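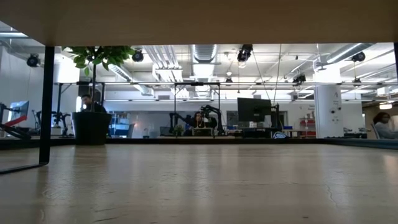 24 de novembro — célula 2, par de braços (Drarnus)

Cheguei e o braço esquerdo já estava em falha, junta 3, erro de seguimento. Rearmei, voltou a cair ao fim de 12 ciclos. Rearmei outra vez, 9 ciclos. Não é o software, a Mawar correu a mesma sequência no braço direito e nem um aviso.

Desliguei tudo, esperei pelos condensadores, abri a tampa do cotovelo. Conector do encoder com folga, a patilha não prende. Limpei os contactos, encaixei de novo, pus uma abraçadeira para não puxar. É remendo. Conector novo pedido à Quintana, ver se vem com o cabo já cravado (da última vez não vinha e perdemos uma tarde).

Aproveitei com a tampa aberta:
correia — sem dentes comidos, tensão ok
massa no redutor — escura mas ainda não é caso de mudar, deixar para fevereiro
parafusos da flange do punho — dois moles, reapertados com a dinamométrica, marcados com caneta

Depois de fechar, zero mecânico. O offset da junta 3 que estava no ficheiro era 1,060, agora dá 1,137 com o pino de referência metido. Diferença grande de mais para ser só do conector, desconfio que alguém fez o zero sem o pino. Gravei o valor novo, o antigo ficou comentado na linha de cima. NÃO apagar.

Calibração das câmaras do teto: refiz só a que apanha a bancada de cima, com o tabuleiro de xadrez. Primeira tentativa uma porcaria, reflexo das lâmpadas no tabuleiro. Inclinei um bocado e passou. As outras não mexi — se alguém encostar à estrutura metálica por cima dos postos avise, porque aí é preciso fazer tudo outra vez.

Teste final: sequência de pegar e pousar, velocidade a metade, sem falhas até à hora em que escrevi isto. Não subi a velocidade. A Mawar fica com o teste longo amanhã, o script é o mesmo mas atençao ao caminho da pasta, mudou.

Por fazer:
trocar conector quando chegar
passar o cabo do encoder por dentro da manga, agora vai por fora e roça no cotovelo quando o braço dobra todo
perguntar ao pessoal de Stovthorpe se tiveram o mesmo na junta 3, o par deles é do mesmo lote
etiquetar os botões de emergência, hoje carreguei no do braço errado
devolver a dinamométrica a Isesville, já a pediram duas vezes

Chave da tampa do cotovelo está na gavetta de cima, com os pinos.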